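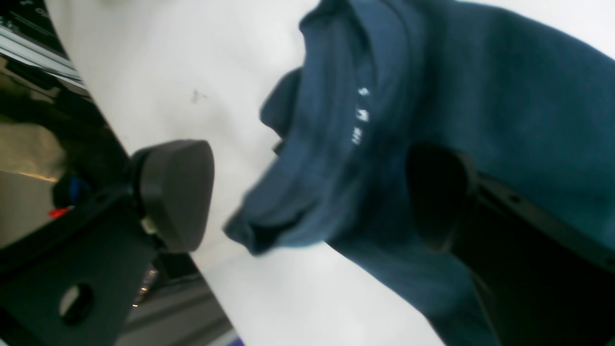 What do people at an open day want to know most when they watch a robot handle laundry? Mostly they ask how it picks where to grab, and then how long the whole shirt is going to take.

4.2 What we learned from the open day at Misdale

I should say up front that we never planned to write this section. The open day at the Misdale building was supposed to be a bit of outreach and a chance to tidy the lab, and the paper was going to stop at the bench trials in 4.1. But we left the logging on all day (June 26, 2023), and when I went through it in July there was a lot more in there than I'd expected, so here we are.

The setup was the Skellier cell from Section 3 with the same policy weights. We put cloth on the white work surface, the arm tried to lift it and open it out, and visitors stood behind the rope and watched. Figure 4 was taken by the wrist camera during one lift of a dark teal garment. The cloth is up off the surface and bunched, with the right finger against it and the gray pad on the left standing clear, and a loose fold hanging down between the two. I like this view because it shows how little the camera gets to work with. You get a doubled-over band with a short column of white print on it, too blurry to read, plus a lot of plain blue, and the policy has to decide from that where the neckline might be!

Over the day we logged 483 lift attempts, and 371 of them ended with the garment held clear of the surface for the full hold time. That's a bit lower than on the bench, and I think most of the gap comes down to the clothes. For the bench trials we used the Wuisan set, all washed the same way and all put down by one of us. At Misdale the visitors did the crumpling (kids especially went at it with real commitment), and they made tight little balls we would never have thought to make. The policy tends to go for the highest fold it can see, and on a tight ball the highest fold often belongs to two layers at once.

We also had to stop the cell more than 26 times to let people swap garments or ask questions up close. Those stops are not in the attempt count. Restarting was quick, but it did mean the lighting changed a fair amount as folks moved about, and I can't cleanly separate that from the crumpling.

One more thing, which I found useful and my co-workers found a little embarrassing. We ran the Jalosska baseline for an hour after lunch and didn't tell anybody which controller was on. Visitors liked it better. It moves faster between tries, and it looks sure of itself even when it comes up with nothing. Our policy pauses before it closes, and several people took the pause for a crash and asked if we needed to reboot. We have since cut the pause down and rerun the bench trials with the shorter setting, and those numbers are the 2 added rows at the bottom of Table 3.

Figure 4. Wrist camera view during a lift at the Misdale open day, Skellier cell.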